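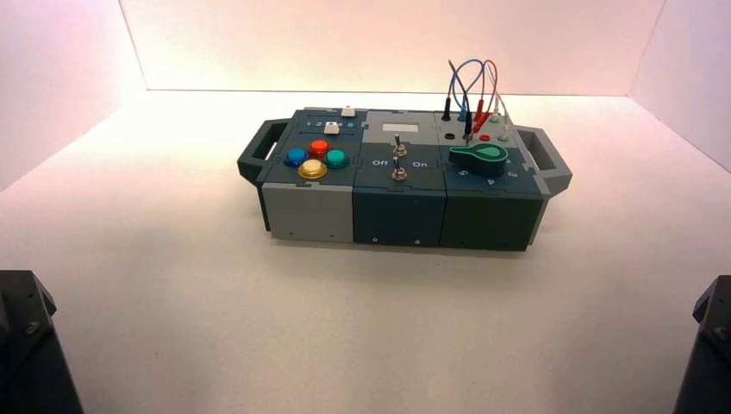

**leonie_p** wrote:

What a Friday night that was! Hisesden women 2, Drullar women 1, under the lights, and I've got no voice left at all. If you weren't there, you missed the best half of rugby we've played since the league split. Three forwards went into every ruck packed side by side like the three modules on that control box, locked together along the edges, and Drullar simply couldn't shift them. OK, before anyone jumps in, yes, I mean two TRIES to one, the actual score was 12–5. Fadime Akbulut's second-half break from our own 22 is the one I'll be telling people about for years – she went outside her winger, inside the full back and still had the legs to go in under the posts.

**drullar_dave** wrote:

Well played, no complaints about the result. Plenty of complaints about the scrum, though. Your tighthead was boring in from the first engagement and the ref let it go all night. We've got it on video.

**leonie_p** wrote:

Oh come on Dave! She was straight as anything. Your loosehead's feet were halfway to the car park.

**nurhan.eren** wrote:

I was running the line on that side and I'm with Leonie on most of them. The one just before half time I'd have pinged, and I told our girls so at the break. The rest were fair. Great contest to watch close up, both front rows were shaking hands and laughing about it afterwards.

Can we talk about Ayten Tokgöz for a minute? First start at nine, seventeen years old, and she was bossing forwards twice her age. That box kick on the hour that pinned Drullar in their corner – lovely!

**drullar_dave** wrote:

Your nine was the best player on the pitch, I'll give you that. Annoyingly good.

**ilker_a** wrote:

Agree on Ayten, don't agree that it was the best half this season. We kicked away far too much ball in the first twenty minutes and missed five tackles in the build-up to their try. Against Basari that's three scores. We need to be honest about where we are before the semi.

**leonie_p** wrote:

İlker you could win the World Cup and want the video back for the lineouts :)

**ilker_a** wrote:

The lineouts WERE poor.

**nurhan.eren** wrote:

They were a bit. We lost four on our own throw. It got much better once we went to the front and stopped trying to be clever.

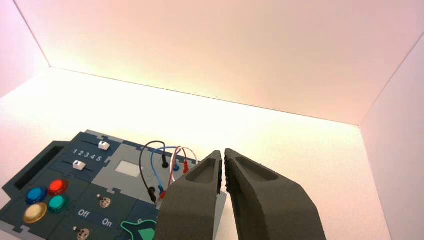 ## Semi-final away to Basari

**leonie_p** wrote:

Splitting this bit off so it doesn't get lost. Kick-off is 2 pm and the coach leaves the clubhouse at 10.30. It's a 50-seater and the players and coaches go first, so put your name down on the sheet behind the bar if you want a place. Bring flags, bring drums, bring your nan!

**fadime_10** wrote:

Thanks for all the lovely messages, I've been grinning all weekend. Legs are wrecked. For the record I had no idea where I was going on that break, I just saw a gap and kept running until somebody shouted. Basari will be tough, they've got a huge pack and they don't give you anything at home, but we're buzzing.

**ilker_a** wrote:

Would start with Leonie's favourite front row again and keep Ayten at nine. I'd move Fadime to full back though. More space for her.

**nurhan.eren** wrote:

No no no. She's a ten! Put her at fifteen and she'll touch the ball six times.

**ilker_a** wrote:

Six touches with room to run beats thirty with a flanker hanging off her.

**fadime_10** wrote:

I'm right here you know. And I'll play anywhere except hooker.

**drullar_dave** wrote:

Few of us are coming over to support you, if you'll have us. Would rather lose to the cup winners. Any spare seats on that coach?

**leonie_p** wrote:

Get your name on the sheet, Dave. You're buying the first round if you mention the scrum.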